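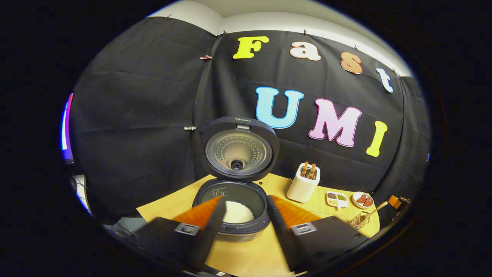

Chapter 6
Buying on Credit

Most households borrow at some point. A family may need a car before it has saved the full price, or a small shop may need stock before the busy season begins. Credit lets the buyer have the goods now and pay for them over time. The seller or lender charges for this service, and the charge is called interest.

Consider the case of Sharada Alva, who wishes to buy equipment for her bakery at a cash price of $1,680. She may pay the full amount at once, or she may sign an installment agreement under which her payments come to $2,000 in all. The difference between the two totals, $320, is the finance charge. Whether the agreement is a sound one depends on what she expects to earn with the equipment during the term - and on what else she could do with her savings.

Section 1 of this chapter explains the parts of a credit agreement. Section 2 shows how to compare two offers that differ in length. Students should review the material on simple interest in Chapter 5 before starting.

Key terms: principal, interest, finance charge, installment, term, default

6.1 The Credit Agreement

A credit agreement is a written contract between a borrower and a lender. It states the principal, the rate of interest, and the date on which each payment is due.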